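Loler drop a surprise new song, and there's a tour in March too

2023-12-20

Well, this made my morning! I was halfway through my coffee when my phone started buzzing, and it was three different people sending me the same link. Loler have put out a brand new song called "Bokel," with no teaser and no countdown, just a plain post that said "new one, hope you like it."

I do like it. I've played it six times now (okay, maybe more by the time you read this) and it keeps getting better. It opens with a fuzzy organ part that sounds like it was recorded in somebody's garage, and then the drums come in late, right when you've stopped waiting for them. The chorus is huge. If you were a little let down by how quiet the last EP was, I think this will cheer you right up.

The song is the first thing we've heard from their second album, Prultimdale, which comes out in March on Yensuk Records. No track list yet. The label's note says the band wrote most of it on the road and recorded it in 20 days, which sounds awfully fast to me, but they did the first album quickly too and I still play that one all the time.

There's a vinyl version as well, limited to 1000 copies on orange wax, and if the last pressing is anything to go by it won't hang around. I missed that one by a few minutes and I'm still sore about it, so this time I've got my card ready.

Now the tour! Loler are playing a short run of small rooms the same month the record lands, and the opening night is in a place that holds 300 people. I saw them in a room that size a while back and it was so loud I could feel the bass in my teeth, in the best way. Tickets go up on the band's site first, with anyone on the mailing list getting an early link. Sign up now if you haven't, it takes a minute.

I've asked the label if there's a video coming for "Bokel" and will add a line when I hear back. My guess is yes, the song is begging for one. In the meantime go and turn it up while you get through your chores, that's what I'm doing. 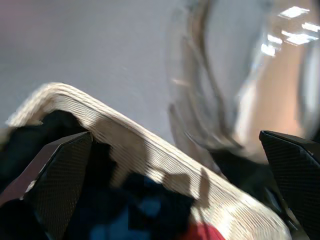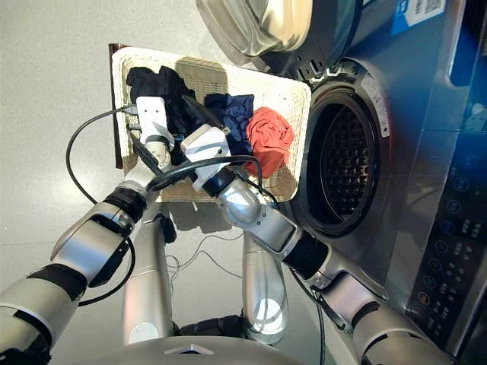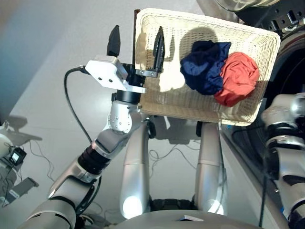 The woven basket, on laundry day.

More music news

Yensuk Records puts its early singles back in print
My favorite opening acts of the year, in no special order
Readers' picks: the songs you couldn't stop playing
Got a tip or a band I should hear? Drop me a line through the contact page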